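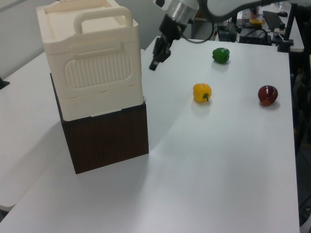
The first thing I learned in Kedell is that a watch factory does not begin with watches. It begins with a corridor, a coat rack and a cup of coffee, and only after this you are permitted to see a movement. I came on a Tuesday in October to visit Skutotine, a maker of mechanical wristwatches which is still little known outside its own region. Before I traveled I had a quarrel with myself about dial colors, because a photograph on a screen is a poor adviser. The green I had in my mind was the glossy green of a bell pepper, with small points of light on the skin, and I wanted to find out if a lacquered dial can really look so deep. The dials of the Skonis model, I had read, come very near to this.

The building is at the end of the village, behind the sawmill. It has two floors and large windows to the north, as is the custom in this trade. We were five visitors, all of us collectors of a modest kind, and we received white coats and covers for the shoes. Telephones had to stay in our pockets in the workshop.

On the ground floor are the machines. The main plates and the bridges are cut from brass there, and the noise was lower than I expected. Our guide, one of the older watchmakers, let us hold a main plate before and after the finishing. Before, it is a dull piece with sharp edges that catch the glove. After, the edges are beveled by hand and the flat parts carry circular graining. She told us that one bridge of the Skonis needs two hours for the bevels alone, and that the inner corners are the place where you see who has patience. I tried one on a practice piece and ruined it in less than a minute.

Upstairs it is very quiet. The watchmakers sit with the bench high, almost at the height of the shoulder, and the light falls from the left. I stood a long time behind a man who was adjusting a balance spring. He touched it with the tweezers, looked, waited, touched it again. The regulated movements are then kept in several positions and compared with a reference clock. If the rate is not good in one of them, the movement goes back to the same person who assembled it.

The Skonis is a hand-wound watch with small seconds and a power reserve of 73 hours. The case is steel and sits flat on the wrist. I wound one and liked the feeling of the click, which is firm and a little dry. The crown, in my opinion, is too small for cold fingers, and I said so. The guide wrote it down, maybe from politeness.

We also saw the Su, the newer and simpler model. It has the time only, without seconds, and the hands are in blued steel. They showed us the bluing over a small flame, on a bed of brass filings. The color goes from straw to brown to purple and then, for a very short moment, to the right blue. Two hands were good and one went too far and became gray. It was put in a little dish with many others like it.

And the green dial? I saw it at last in the small showroom by the stairs, number 1123 engraved on the case back. Under the lamp it was as rich as I had hoped. Near the window it became darker, almost black at the border, and I am less sure now than I was at home. The silver dial, which I had not considered, was easier to read and pleased me more than I wanted to admit.

Some practical remarks for those who want to go. The visit takes the whole morning and is done in small groups, so you should write well in advance. The bus from the station stops at the church in Kedell, and from there it is a walk uphill with no sidewalk on the last part. Bring your own loupe if you have one, for those on loan were scratched. There is no shop for straps or souvenirs, and no pressure to order. I left with a paper catalog and took the bus at half past one.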